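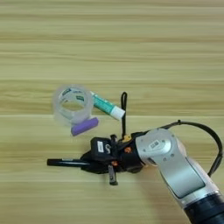
Younis

September, bench notes, black denim overdye

Picking up from the last page. The Relent jeans came out of the second bath still brown at the thighs, so I stopped working on the whole garment and went back to swatches. All swatches cut from the donor pair, left leg, below the knee. It's the same cotton twill as far as I can tell, no stretch.

Bath was 3000 ml water with 600 g of fabric in the big pot, so 5 to 1, which is tight. I know we said we wouldn't go under 10 to 1 again. The smaller pot is still stained from the rust job and I didn't want to chance it.

Dye is the Trendau reactive black, lot 1271. The older lot ran out halfway through the first bath, and I did not write down where I switched over. My mistake. If the two lots differ, that could be the whole brown problem and the rest of this page is a waste of time.

Swatch A - no prewash, straight in. Blotchy. Pale patches where the old waistband label residue was rubbed on as a test. Expected.

Swatch B - hot prewash with soda ash, rinsed twice. Even on the face, a little lighter on the back. Good black wet, dried to charcoal.

Swatch C - same as B but salt added in three goes over the first half hour instead of all at once. Best of the lot. Holds next to the unworn Zilau pair under the window. Under the tube light it goes slightly green, but so does the Zilau.

Swatch D - same as C, held at 60 C for the full time. The thermometer drifted, I had to keep turning the ring down, and it probably went over for a while near the end. No better than C. Not worth the attention it takes.

Rub test dry: A bad, B, C and D all fine. Rub test damp on white cotton: all four leave gray. C leaves the least, but I would not sit on a cream sofa in it. More rinsing needed. I gave up after the sixth rinse and the water was still tinted.

Seams are the other thing. The topstitching on these is poly and it isn't taking the color at all. On the first pair it stayed tan and looked like we meant it. On a proper black jean from that period the thread would be black or that orangey gold, and this is neither. Options are to pick it out and restitch the outseam and pockets, or go over it with a fabric marker. The marker will wash out. Restitching is most of a day.

Swatch C goes in the binder, back of the denim section, with a strip of undyed next to it. B and D are stapled behind it. A went in the rag bin.

Next: repeat C at 10 to 1 once the small pot is scrubbed, lot 1271 only, nothing mixed. Fix the thermometer clip. Order soda ash, the tub is nearly down to the scoop. Leave the Relent pair alone until there is a dry swatch that matches.

Rinse bucket still needs emptying, it's under the sink.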